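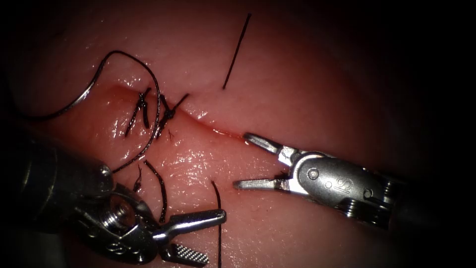 Okay, month two of teaching a surgical robot to suture by remote control, and I have thoughts. Thread time (yes, I know, I'm sorry) 🧵

**1/** My job on the Notden project: sit at the console, drive both instruments by hand, tie the stitch, let the software record every move my fingers make. Then do it again. We're at 1,463 recorded segments as of this morning, and my thumbs would like a word.

**2/** A "segment" for us is one small piece of the job. Needle in. Needle out. Pull through. Wrap. Grab the tail. Cinch. I used to record whole stitches in one go and Cabrera (our training software, named before my time) learned basically mush from them. Chopping them up helped a LOT.

**3/** The hard part is the thread! Metal arms go where you tell them. Thread goes wherever it wants. You get two knots down, and there's a big loop arcing over the ones you already tied and another strand hanging right by your left jaws, and you have to decide which one you care about.

**4/** So now I park both instruments with the jaws open before each wrap and just look for a second. I felt silly doing it, like I was padding the recordings. But the model picked up the pause too, and it grabs the wrong strand way less than it did in April.

**5/** Black thread on pink tissue is easy enough to see until it crosses a shadow or a shiny wet patch. Then half of it looks silver and I'm squinting. If I'm squinting, I mark the segment so the folks on the vision side can check it.

**6/** Somebody asked if I delete the bad ones. Nope! Dropped tail, missed grab, fix it, keep going, keep the file. We have 165 segments tagged "recovery" and I'd love to have twice that. The only ones I toss are where I sneezed or the console lagged.

**7/** No force feedback on our setup, by the way. You judge tension by eye, from how the tissue puckers under the knot. My first week I pulled everything way too tight and snapped thread constantly. The robot learned that from me with great enthusiasm 🙃

**8/** Best score so far: 7 knots in a row on its own with my hands off the controls, on the bench. Then it reached for a scrap of cut thread and tried to tie with that. So my next batch is all messy fields, loose ends everywhere, 23 setups to get through.

**9/** For the person in my replies: yes, I practiced on the Lanska trainer first, and no, it didn't feel the same. The grips are stiffer and the view is flatter. Good for learning the clutch pedal, though.

**10/** Back on the console at 2. If anyone out there has recorded two-handed demos and found a decent way to label the handoff between left and right, please tell me, my current tag is just "swap??"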